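Jaltamero Cricket Ground

The Jaltamero Cricket Ground is a club cricket venue on the eastern side of the town of Jaltamero, and the home of Jaltamero Cricket Club for as long as the club has had a home of its own. It is known mostly for two things: a slow, low pitch that has made life pleasant for spin bowlers and rather less pleasant for everybody else, and the Mota Cup, the one-day knockout whose final is played there every February.

Location and layout

The ground sits between the Clistus road and a shallow bend of the river, on land that was once used for grazing and still floods a little at the lower end after heavy rain. It is not a perfect oval by any means. The straight boundary at the River End is 60 meters from the bat, which is short by most standards, while the square boundary on the pavilion side runs a good deal longer, so that a hit that clears the rope comfortably in one direction may be caught quite easily in the other. Visiting captains tend to spend a fair bit of time thinking about this before they set their fields.

The two ends are called the River End and the Road End. The Road End has the sight screen that moves; the one at the River End is fixed, and left-arm bowlers going around the wicket from that side have grumbled about it for years. There is covered seating for 613 people in the pavilion stand, with grass banks along the other sides where families like to spread out blankets and stay for the day.

The pitch

The square has nine strips, all laid on a heavy clay that was brought in from the fields near Clistus. It dries slowly and keeps very little bounce. Fast bowlers usually get some help in the first hour of the morning, when there is still a touch of dampness under the surface, and after that they mostly have to rely on reverse swing and patience. By the second afternoon of a two-day game the ball grips and turns, and scores that looked modest at lunch can begin to look very healthy indeed. 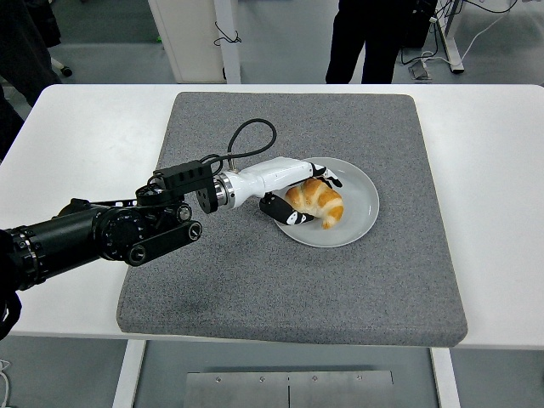 Two strips nearest the pavilion were dug up and relaid after a run of dull draws, with a thinner layer of clay and better drainage underneath. These have played a little quicker — though "quicker" at Jaltamero is a word best used with some care — and they are now the strips most often chosen for the one-day matches. The older strips in the middle are kept for league cricket.

The Mota Cup

The Mota Cup takes its name from the village of Mota, where the first few editions were held on a matting wicket before the competition outgrew the field. The move to Jaltamero came once the pavilion stand was finished, and the final has stayed there ever since. Matches are 40 overs a side, played with a white ball, and each bowler may send down no more than eight overs.

The final is a fondly awaited day in the district, whichever clubs happen to be in it. The largest crowd on record is 2,255, for a final between the home club and Clistus that was won by Clistus off the last ball, a scrambled leg bye that people in Jaltamero will still tell you should have been a run out. Clistus and Jaltamero have met in the final more often than any other pair of clubs.

Since the competition took on Gikotex as its sponsor, the winning club has also received a set of practice nets along with the trophy itself, which is a plain silver cup with a dented handle. The dent is older than the sponsorship.

Club records

Jaltamero Cricket Club fields three senior sides, a women's side and two junior teams, all of which share the ground through the season. Only one batter has made 1,000 runs for the first team in a single season, an opener who did most of the scoring with nudges and sweeps on the slower strips. Bowling records at the ground belong almost entirely to spinners, and the club has long had a habit of picking three of them in the same side.

The juniors play on a shortened strip at the Road End, with the ropes brought in, and their matches start early so that the square is free by midday.

See also

Mota Cup
Clistus Cricket Club

This page was last edited on 16 June 2025.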